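关于我们

首页 / 关于 Vunddale / 我们和那台机器

Vunddale 是一家教机器人拿布的公司。说得体面一点，我们做柔性物料的抓取单元：衣服、毯子、抓绒、毛巾，凡是放在桌上不肯保持形状的东西，都归我们管。客户把样品寄来，我们在自己的单元上调出一套抓法，再连同参数、夹具和一份厚得能垫显示器的说明一起交回去。

公司在 Pledlow，楼下是停车场，楼上是一家我们至今没弄清楚做什么生意的公司。他们的地板偶尔会响，我们的力传感器偶尔会知道。

一般的“关于我们”会在这个位置写愿景。我们试着写过，写出来的句子放到任何一家卖净水器的公司网站上都成立，于是删了。下面写的是我们每天真正在照看的东西：一个名叫 Farndale 的抓布单元，它怎么装起来，怎么保养，坏了怎么修。看完这一页，您对我们公司的了解大概会超过我们的会计师。

Farndale 是什么

Farndale 是一条机械臂、一只夹爪、一台装在腕部的小相机，外加控制柜和一台风扇声音很大的电脑。名字取自一张旧地图，当时大家在给网络上的设备起名，已经起到第四轮，前面几个名字都跟打印机撞了。

跑在上面的软件叫 Cho，是我们自己写的。Cho 负责看腕部相机的画面、决定手指往哪儿去、合到什么程度，以及在拿不准的时候停下来等人。最后这一项它做得特别好。早期版本的 Cho 停下来等人的时间比干活的时间长，我们在给客户的报告里把这叫作“保守策略”。

单元的出厂手册有271页，其中讲布料的部分是一句话，大意是请用户自行评估。我们这家公司差不多就是靠这句话活着的。

装起来的顺序

经常有客户问，为什么同样的夹爪、同样的臂，他们装出来抓不住一件卫衣。答案往往在装的顺序里，所以我们把自己的顺序写在这儿，谁要抄就抄。

先把底座拧死，再谈别的。底座松的时候，一切软件问题看起来都像软件问题，能骗人骗上一个星期。

然后装夹爪，先不装手指。空着的夹爪要先走一遍全行程，听声音。声音这件事很难写进文档，我们写过一版，用词是“均匀的低响”，新来的同事读完去听，说听起来像冰箱。那就对了，像冰箱就是好的。像抽屉里有一把勺子，就停下来拆。

再装手指。手指上的紧固件按对角的次序轻轻带上，走一遍行程，再按规定力矩拧紧。力矩扳手挂在柜门内侧，它经常不在那儿，那就去找，不要用手感代替。我们公司每个人都相信自己的手感，历次测出来的结果放在一起，看上去像一份方言调查。

接着是相机。腕部相机装得离手指很近，画面上半边基本被夹爪自己占掉，第一次看到的客户总以为装反了。没有装反。Cho 需要一直看到指尖，至于夹爪外壳也一直在画面里，我们把它当成一位坐在前排的高个子观众，学会绕过去看。

标定指尖高度是装机里最磨人的一步。手指先降到台面上方，停住，什么都不碰，看画面里指尖底下的那一点影子。影子的样子对了，再一点点往下走。
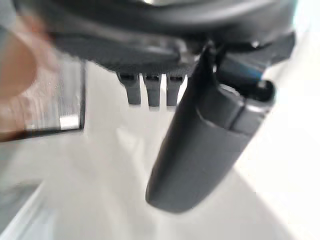 指尖高度检查：手指悬在浅色台面上方，尚未接触

这一步要两个人做，一个看屏幕，一个守在单元旁边，手离急停近一些。守着的那位很容易走神，因为长时间里什么都没发生。我们认为一个什么都没发生的下午是相当昂贵的产品，只是一直没想好怎么开发票。

高度标完，记下数值，断电，上电，再标一次。两次的数对得上，就可以进下一步。对不上，回到底座那一条，从头读起。有同事建议把“从头读起”印在 T 恤上，被否决了，理由是 T 恤也是物料，会被拿去测试。

测试用的布

我们有一柜子布。采购的时候按“品类齐全”的原则下单，实际执行成了谁家里有不要的衣服就带来。结果柜子里灰色的居多，可见 Pledlow 的审美相当稳定。

布按难度排。最容易的是厚毛巾，它有厚度，有脾气，夹住就是夹住了。难一点的是针织类，松松软软地堆在那儿，手指探进去的时候布会从旁边鼓起来，把能看的地方挡掉一大半。最难的是薄的滑的，那一格抽屉上贴了纸条，写着“周末前勿开”，贴的人已经记不得是哪个周末。

新装好的单元要跑完100次抓取才算过了第一关，中间不许改参数。这条规矩是拿教训换来的：以前允许改，于是每次失败以后都有人上去动一点，跑到最后没有哪两次是同一台机器。现在谁手痒，可以去擦白板。

抓取失败也分种类，我们的记录表上有这样几种写法：

空抓：手指合上了，里面什么也没有。
半抓：提起来了，路上掉了。
多抓：本来要一层，来了一叠。
缠：布绕到不该绕的地方去了。
其他：请写清楚。

“其他”一栏是整张表里最好看的部分。有一条写的是“抓住了袖子，袖子里还有一只袜子，两者均完好”。没有人认领那只袜子。
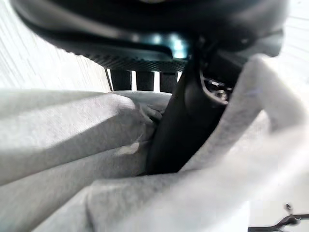 本页上次修改：八月，午饭后。改动内容：“保养”一节重写，删去一处不恰当的比喻。

保养

Farndale 的保养分成开机前、收工后和每月一次。开机前那份清单有42条，打印出来夹在板子上，用铅笔勾。我们做过电子版，带提醒，带统计，还会变颜色。大家在手机上一口气全部点完，平均用时比走到单元跟前还短。纸质版就恢复了。

清单不全文登在这里，挑几条客户问得多的。

看手指。手指表面要干净，没有绒毛团，没有划出毛刺。毛刺对金属件来说是小事，对针织衫来说是钩子。用指甲沿着边缘走一遍，能挂住指甲的地方就能挂住线。走的时候单元必须断电，这一点我们在清单上用大字写了，又在旁边用更大的字写了一遍，现在版面很难看。

看螺丝。手指根部和支架连接的地方，螺丝头上画有一道对位线，线要连着。线错开了就说明它转过，记下来再拧，先拧后记的人通常不记。

看线缆。所有线都要在自己的卡子里，活动的那一段要留够余量，把臂摆到最远的姿态再看一次。台面附近不该有闲着的线。布料单元里的一根闲线迟早会被 Cho 当成布边，它会很认真地去抓，而且成功率高得让人难过。

清绒毛。抓布的机器最大的敌人就是布。绒毛会往缝里钻，钻进去以后见了润滑脂就不走了，慢慢变成一种灰色的毡。我们第一次拆开夹爪看见它的时候，还以为是厂家设计的密封圈，差一点去订备件。

清绒毛用软刷和吸尘器，顺序是先刷后吸。不要用压缩空气吹。压缩空气只是给绒毛换了个住处，而且换的往往是更好的地段。

看相机窗口。一点指纹就够 Cho 怀疑人生。擦镜布放在固定的盒子里，盒子上写着“相机专用”，所以用它擦眼镜的人都会先左右看看。

每月一次的那套要把手指拆下来，清接合面，检查导向件的间隙，上一点脂。“一点”在手册里有具体的量，在实际操作中因人而异，因此我们规定拆装由同一个人从头做到尾，做完签字。字要让别人看得懂。有过一段时间，记录本上全是同一种波浪线，后来发现是三个不同的人。

修过的毛病

宣传册里一般不写这一节。我们没有宣传册，所以写在这里。

有一阵子，Farndale 每天下午四点以后抓取就变差，上午一切正常。换了参数，换了手指，重标了高度，还有人认真地提出它是不是累了。查到最后是光：下午的光斜着进来，浅色台面亮成一片，布的边缘在画面里就没了。解决办法是调曝光，并且把遮光的事写进了开机清单。花掉的时间我们不打算公布。

另一次是手指合拢以后会轻轻弹开一点，弹得很小，肉眼看不出来，布却总是滑。大家怀疑控制器，写了很长的邮件。后来有人拆开看，导向件里卡着一截线头，颜色和当天没有任何一块测试布对得上。它在里面住了多久不得而知。

还有一次是我们自己造成的。升级 Cho 的时候，单位换算少改了一处，夹爪以一种非常温柔的力度去抓所有东西。它摸了一整个上午的毛巾，一条也没拿起来。日志显示全部动作执行成功。自那以后，“成功”这个词在 Cho 里要由布有没有离开台面来定，动作自己说了不算。

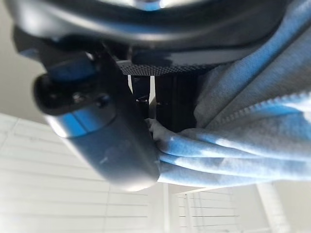

夹持力是我们跟客户解释得最多的一件事，也是合同里改动最多的一段。力大了，布会留印子，起绒的料子尤其记仇；力小了，布会从指间慢慢溜走，溜得很有礼貌，等您发现的时候已经只剩一个角。我们定力的办法很土：先从低处开始，提起来，停住，看夹口附近的褶子。像那块浅蓝色抓绒，在手指边上收成一道道粗绳子似的横褶，夹口那里聚得很紧，往外才散成一大片，我们就会先把力停在这一档，不急着往上加，等它在臂上换过几个姿态再说。褶子如果在换姿态的时候变了位置，记一笔，加一档，重来。这个过程可以自动化，Cho 也确实会做，不过每一种新料子的头一遍仍然由人看着。有人管这叫质量文化，我们内部管它叫盯着。

带花纹的夹持垫也归在这一段里讲。垫子的纹路会被绒填平，填平了就打滑，看上去又跟新的差不多，很会装。检查的办法是侧着打一束光，纹路该有阴影的地方没有阴影，就刷，刷不出来就换。换下来的旧垫子请直接扔掉。我们有过一个装旧垫子的盒子，“以备万一”，后来万一真的来了，有人从里面挑了一片装上去，于是那一周的数据全部作废。

客户常问的几句话

能不能到 Pledlow 来看？能。请提前说一声，穿不容易起球的衣服。不是怕您被抓，是怕绒毛。访客登记在门口，楼上那家公司的访客也常常误登在我们的本子上，我们都给倒过水。

能不能把 Farndale 直接卖给我们？不卖。它身上改过的地方太多，有几处连图纸也没有跟上，卖出去等于把我们的草稿本卖了。我们可以照着它给您装一台整齐的。

单元装好以后多久可以不用人管？我们很想给出一个让双方都高兴的数字。清单每天要勾，绒毛每天要清，这两件事省下来的时间以后都要还，利息不低。

我们自己的人能不能修？大部分能。手指、夹持垫、线缆、相机窗口，这些在交机的时候都会教，教完当场让您的人拆装一遍，我们在旁边把手背在身后。夹爪本体里面的东西请寄回来。寄的时候请不要用被测的衣服当缓冲材料，已经有人这么干过，到货以后我们花了一个上午判断哪件是样品。

Cho 会不会单独出售？会，但它只认得经过我们标定的夹爪，见到别的夹爪会停下来等人，态度很坚决。

培训怎么安排？培训在我们这边做，上午讲，下午动手。讲的部分我们一直想缩短，每次修改以后都变长了一点。动手的部分从断电开始，也以断电结束，中间要拆一次手指、换一次垫子、标一次高度。结业没有证书，有一份打印好的清单和一支铅笔。铅笔是短的，长的都被拿走了。

在我们这里工作是什么样

现在不招人，不过总有人来问，写几句省得回信。

会写程序很好，愿意拧螺丝更好，两样都会又肯清绒毛的，请随时把简历发来，招不招人到时候再商量。入职头一个月不碰 Cho 的代码，先跟着做保养，把清单勾到梦里去。这个安排劝退过一些履历非常漂亮的人，也留下了现在这些。

办公室有咖啡。单元旁边没有咖啡，也不许有咖啡，杯子带盖也不行。门口那张桌子就是给杯子放的，桌上常年有一只没人要的杯子，印着一家已经不存在的传感器公司的商标，请不要用它，里面泡着刷子。

有事请写邮件到公司信箱，写明料子的种类、大概多厚、现在用什么抓、抓不住的时候是什么样子。最后一项请尽量写具体，“不太行”我们收到过很多次，没有一次是同一个意思。样品请洗过再寄，标签可以留着，口袋里的东西麻烦先掏出来。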